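Notes for session 4: how a small town got its telephone exchange

Read the Prellulville packet before you come in, especially the letters of Rosaire Sawatzky. They're wonderful! He ran the hardware store, and he wanted a telephone line so badly that he strung the first one himself, along his neighbors' fence posts, to reach the Lévesque mill.

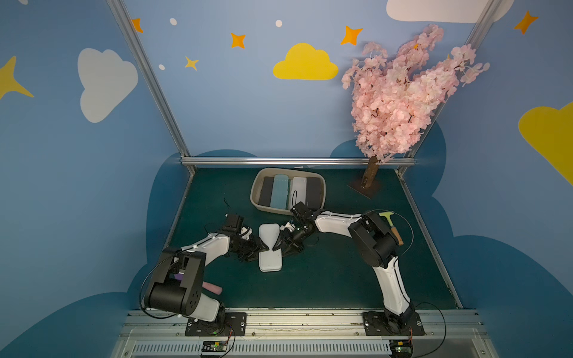 Fence lines worked, but they hummed, and every farm on the wire could hear every call. Sawatzky's answer was a switchboard with 21 jacks, set up in his back room. Think about what a worker can reach from one spot: the two arms mounted at the front edge of the tabletop have the work laid out before them, and an operator sat at her board in much the same way. Keep reach in mind when you look at the floor plan on page 3.

Next came the money. Dale MacPherson of Flikthorpe offered to buy the whole line in July, and Sawatzky turned him down in a letter of two sentences (read it aloud, it's a treat).
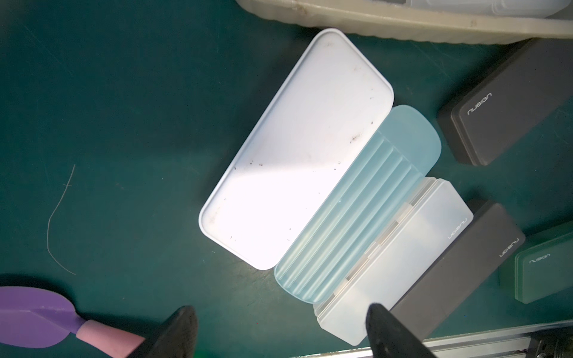

The subscribers then formed their own company and charged by the household, so a farm with one phone paid the same as the hotel. You can guess how the farmers felt about that!

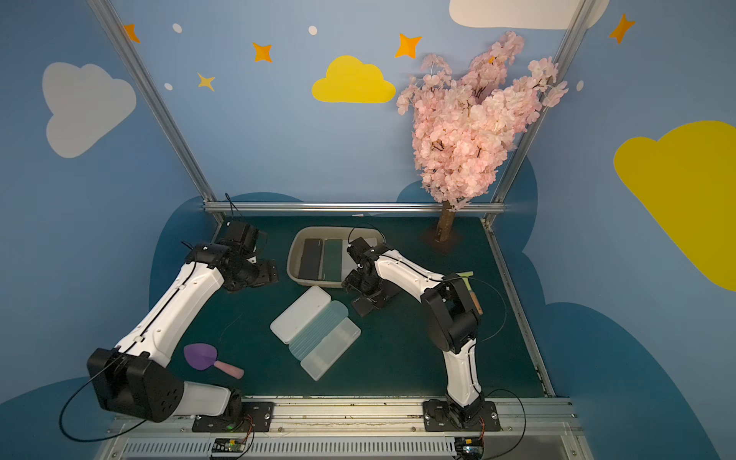 The rate fight is our bridge to the Braninden merger, which Koen Van Dijk will cover next time. Bring one question about it, in writing, by 17th April.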